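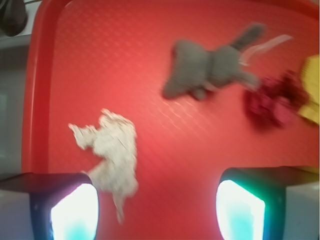

May, 7.40 am, Sirotden workshop

Second week on the soft-goods job for Talukder. The old target was 1,000 picks a shift by hand and everyone's wrists knew all about it by dinnertime. Now the arm does the picking and we do the fussing — lighting, resets, arguing over what counts as a miss. I'm still not used to standing next to the work instead of bent over it!

Ran 200 attempts yesterday, 174 logged good. Crumpled thin stuff is what I want to look at next, as I can't yet tell if it's grip force or approach angle. 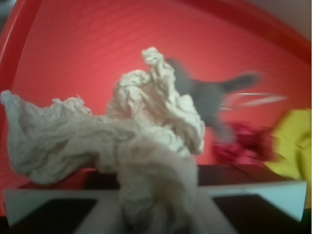

So are the hand pickers losing their places? Itville has told us the headcount stays the same till the contract's reviewed, and 2 of them are already training on resets and fault logging.

Pay for the new role isn't settled though, and I've said so in the handover book (twice, in capitals). I quite miss the chatter on the bench too. You can't really natter when one of you is watching a screen.
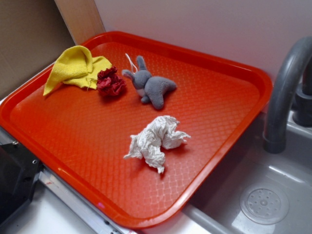
Someone on the Stendia side wrote back that their lot felt the same for a month or so, then asked to swap roles every couple of hours and it got a lot better. Going to try that here. Rota's on the door, pencil only for now.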